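Bustel Releases Hostari 6, a Planning and Perception Update for Home Robot Arms

October 28, 2021

I get to write the fun announcements at Bustel, and I've been waiting to send this one out since January! Hostari 6, the new version of our control and planning software for robot arms in homes, is available today for every current license holder.

If you've used Hostari before, you know it as the layer between "please get that thing" and the motors. Version 6 keeps that job but changes how the arm decides what it's looking at and how it picks a path. The biggest piece is Clorau, our new perception module, which reads the wrist camera and the head camera together and keeps one shared map of the room. (Before this, each camera had its own map and the planner had to referee. It was slow, and it argued with itself a lot.)

Why does that matter so much? Floors, mostly. Glossy tile throws back light in bright spots, and older depth code loved to treat a bright spot as an object. A dark pad lying on pale tile could come out as a hole.

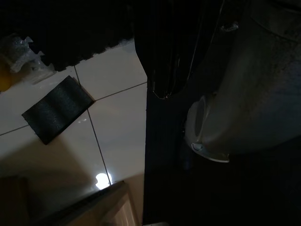 Wrist camera view of a black foam pad on glossy white floor tiles.

Clorau now compares a suspicious patch across several views before it goes on the map, and if it still can't decide, it marks the area "unsure" and tells the planner to leave some room. You can set how much room yourself, right in the settings panel – no config files, I promise.

The planner got plenty of love too. It ships with 11 ready-made kitchen routines, and you can edit any of them step by step or build your own from the same blocks. Fridges were the big request from our early users, and I can see why. There's a door in the way, a shelf above the gripper, clear bins that hardly show up in depth, and light things like noodle cups and drink cans standing in the door bins.

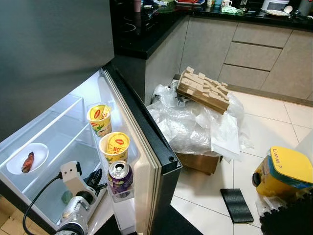
So the arm now plans its way out of a tight space before it goes in. If it can't find a safe exit, it stays put and asks for help, and the log says which surface was the problem in plain words. We ran 4,000 simulated reaches against the final build, and the replay tool we used for that is included, so you can check a new routine on screen before anything moves.

We've also added a connector for Mthembu, our labeling tool, so a saved run can be opened, tagged and sent back to Clorau without exporting anything by hand.

Hostari 6 is a free update for current license holders, and new users can try the full version for 13 days. Downloads, release notes and the setup guide are on the Bustel support page. Press questions can go through the media form on the same site – I read every one of them myself.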